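5.3 Checking part poses before you enable contact moves

This section assumes the cell is wired, the arm is homed and Cullik is running on the control PC. If you skipped 5.2, go back. The pose checker will run without a hand-eye calibration and will report numbers that look fine and mean nothing.

Cullik ships with a confidence score for every detected part. Do not use it to decide whether a pose is good. The score tells you how well the detector liked the outline it found, and a shiny heat spreader can score very high with the chip turned a quarter turn from where it should be. The steps below compare the estimate with something measured.

1. Put the desktop case on its side on the table, open side up, and clamp it. Load the parts fixture.

2. In the Cullik console, open Scene > Parts and load the part list for your case. Delete any part that is not in the fixture. The planner will otherwise keep looking for it and time out.

3. Set the speed limit to 20 percent. The slider resets to full speed when you reload a scene, so check it again after step 2 if you worked out of order.

4. Press Capture. Wait for the overlay to settle, then press Freeze.

5. Jog the gripper to the hover pose over the motherboard using the Hover button. Keep one hand on the stop.

CAUTION: The hover pose is computed from the case model, and the model does not know about cables. Watch the camera cable through the whole move. Collision checking covers the arm, the wrist and the case walls only, whatever the product sheet says about "full scene awareness." 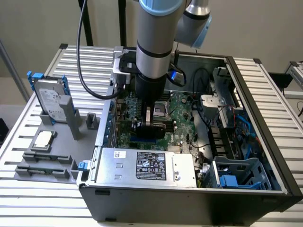
Figure 5-4. Gripper over the motherboard, with the parts fixture to the left of the case.

6. Compare the overlay of the CPU socket with the real one. Look at the retention lever as well as the square. The square alone is symmetric and will line up in four orientations.

7. Open Tools > Residuals. You want 2 mm or less on the socket and on both memory slots you plan to use. If one is fine and another is not, the case has probably been matched at a slight tilt. Recapture. Do not average the captures by hand.

8. Repeat steps 4 to 7 after moving the case a little and clamping it again. A single good result proves very little.

NOTE: The Auto-refine option lowers the residuals on screen. In our tests it did so partly by throwing out the points that disagreed. Zainab Ibrahim logged 2,875 captures with it on and off, and insertion failures were the same in both sets. Leave it off until Erkel explains what it does.

9. When two captures in a row pass, save the scene and tick Allow contact. Leave the force limit at 17 N for memory modules. For the CPU, use the separate place-and-release routine in 5.5, with no downward push.

If the residuals pass but the gripper still lands off target, suspect the tool offset before the vision. Replacing the fingers changes the offset and Cullik gives no warning. Rerun 5.2 from the start, which takes roughly half an hour.

Changes to this section: Vidar Aasen, Mar 18, 2024. Removed the one-click check. It passed with the lens cap on.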